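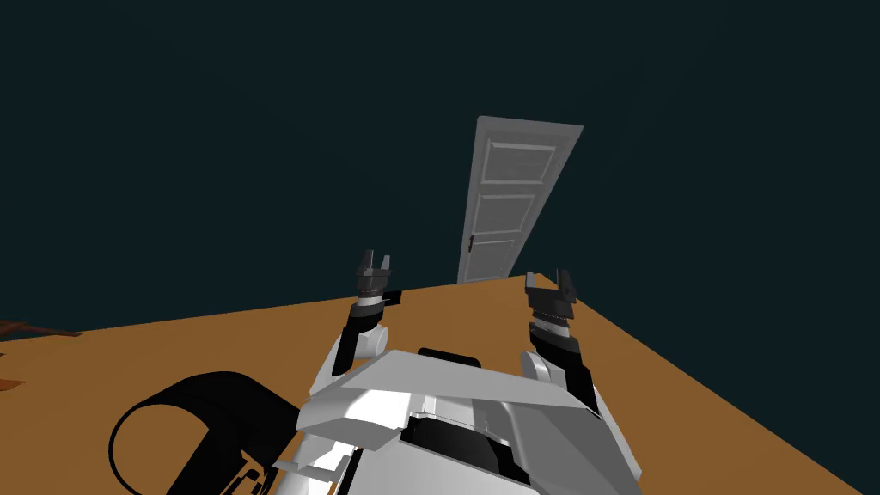 The Door Problem
Why so many people are going back to closing rooms off

The first thing most owners did when they bought a house in Guteo was knock down a wall. The town has 917 houses on its north side, nearly all from the same building boom, and for years a sledgehammer was part of moving in. Kitchens ran into dining rooms. Dining rooms ran into halls. Interior doors went out to the curb, and whoever had a truck could take them.

Now people are paying to get them back. Sokol, a salvage yard on the edge of town, used to sell old interior doors for 20 dollars apiece and was glad to see them go. The same door now costs 100 dollars, more if the hinges are still on it. The yard keeps them upright in long racks, sorted by width, and by April the narrow ones are usually gone.

The reasons are not hard to find. More people work at home. Grown children have moved back in. Heating a single large room costs more than heating the one you are sitting in. But the complaint that comes up most often is noise. A dishwasher in an open plan house can be heard from every seat on the ground floor, and so can a phone call.

What a door does
A door does less against sound than people expect. Most interior doors sold in the last few decades are hollow, with a thin skin over a cardboard core. They will take the edge off a television in the next room and not much else. A solid door does better, but most of the sound that gets through a closed door goes around it, under the bottom edge and through the gap on the latch side.

Vollberg, a small carpentry shop that has hung doors in Guteo since before the walls came down, now spends most of its visits on gaps. The usual job is a strip of soft seal around the frame and a drop seal at the bottom. It takes a morning. Customers who called about buying a heavier door often keep the one they have.

Heat works in much the same way. A closed door holds warm air in a room, and a loose one lets a draft run along the floor all winter. Anyone with forced air should be careful here, though. If a room has a supply vent and no return, sealing the door tightly can starve the system, and the carpenter will leave a gap at the bottom on purpose.

Hanging an old door in a new opening
Old doors are rarely square. The house they came from settled, and the door was planed to match. Put into a straight new frame, it will bind at one corner and gape at the other. There are two ways to deal with this: trim the door or build the frame to fit it. Carpenters tend to prefer the second, and it costs more.

Check the thickness before buying. Many older doors are thicker than the stops on a new frame allow for, and the latch will not reach the strike plate. Check the swing as well. A left-hand door can be turned around, but the old hinge cuts will show and need to be filled.

Paint is the other question. Anything old enough to be worth saving may have lead in the bottom coats. Test kits are cheap and sold at any hardware store. Do the test before you sand. 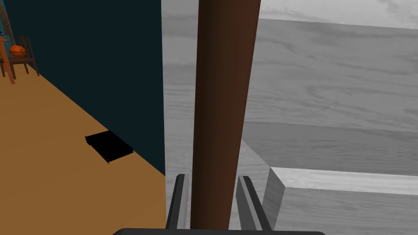

Curtains, screens and other half measures
Not everyone wants a frame built. Idero, a workshop that makes room dividers, sells a folding screen and a heavy lined curtain, and the curtain outsells the screen by a wide margin. It hangs from a ceiling track and can close off an opening in a few seconds. It does little for low sounds such as a washing machine, but it softens voices and stops a good part of the draft.

The cost is also easier to take. A curtain needs no permit and no plaster, and renters can remove it when they leave. The track leaves a row of small holes that can be filled in an evening.

Some owners use a curtain as a test. They live with it for a season, find out whether they miss the open view, and then decide about a wall. Of the 42 households that bought curtains from Idero last winter, several have already asked Vollberg to price a door for the same opening. Others have left the curtain open since spring and plan to keep it that way until the heat comes back on.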